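Steltau Floating Display Frame, small square, black

I'm Glenys, and I've been selling bits and bobs for showing off other bits and bobs for 11 years now. This little frame is the one I keep coming back to! It's square, it's black, and it has a clear panel so you can see what you've put inside. Mine have held a medal, a pressed fern, my gran's brooch (the pin goes in fine if you're patient) and a very old bus ticket.

It opens like a book. Lay it flat, pop your treasure in the middle, close it up and press the corners till they click. I'd do it on a soft cloth if your worktop is stone - the panel marks more easily than you'd think, and I've spoilt one that way myself.
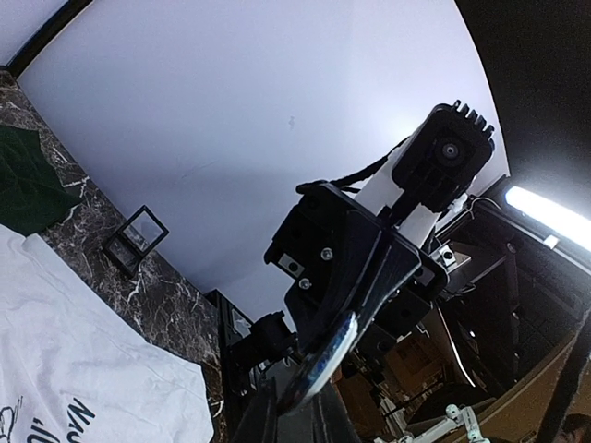
People do ask me about size. Anything up to 63 mm across sits nicely, and flat things behave better than lumpy ones. Neville Sedgwick, who packs the orders with me in Brastden, tried a whole walnut and had to give up, so please don't send me cross emails about walnuts.

For dusting, a dry cloth is all you want. No sprays! They creep in round the edges and leave a bloom I've never managed to shift.

We've sold almost 1,000 of these, mostly to people who came back for a second one. If you'd like something to stand it on, the Nomel stand fits and is sold separately. The bigger Yeoman frame is due back in stock in February.

Sold singly, boxed, with a spare corner clip.
Questions? Drop me a line and I'll answer in the evening, once the parcels have gone.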